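Reusable Cloths in a School Cafeteria: Term Project Report
Goncombe Community College, Introduction to Environmental Studies
Group members: Azadeh Kazemi, Farhad Talebi, Lurdes Leitão

Background

The cafeteria at Goncombe gives out paper napkins from open trays next to the registers. Our group wanted to know how many are used in a week and if cloth napkins could replace some of them. Gholamreza Naseri, who manages the kitchen, let us look at the order sheets and stand by the registers at lunch.

Method

We counted paper napkins for one school week in December. Farhad weighed each tray before and after lunch and worked out the number from the weight of a full pack of 400. Lurdes kept a tally of the people who bought a meal. We did not count the evening service, as the cafeteria closes early on some days and the numbers would not compare.

For the second part we put out cloth napkins at one register for a week. They were cotton and were washed at 140 degrees with the kitchen towels. People could still take paper if they wanted it.

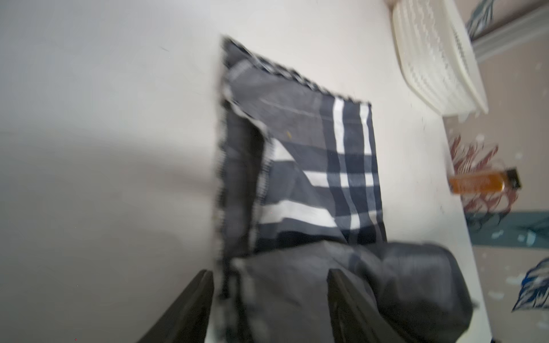 Washing turned out to be the main cost. The kitchen already runs a load of towels every afternoon, so the napkins went in with those, but drying took longer and folding had to be done by hand. Azadeh did most of the folding and timed it. We left her time out of the cost table and list it separately in the appendix.

Results

In the first week 2,112 paper napkins were used for 1,060 meals, or almost two per meal. In the second week 324 people at the test register took a cloth napkin. Thursday was the slowest day in both weeks.

Some cloths did not come back. We think a few went into the trash with the food scraps – the return bin was too close to the compost bin, and we only moved it on the third day.

Problems

Our scale rounds to the nearest five grams, so the counts for small trays are less exact. We also had only one test register, and it is the one nearest the salad bar. People who eat salad may use fewer napkins than people who eat pizza.

Next steps

Our instructor, Shahla Ghasemi, suggested repeating the test in spring with two registers. We would also like to try moving the paper trays behind the counter, so that people have to ask for them.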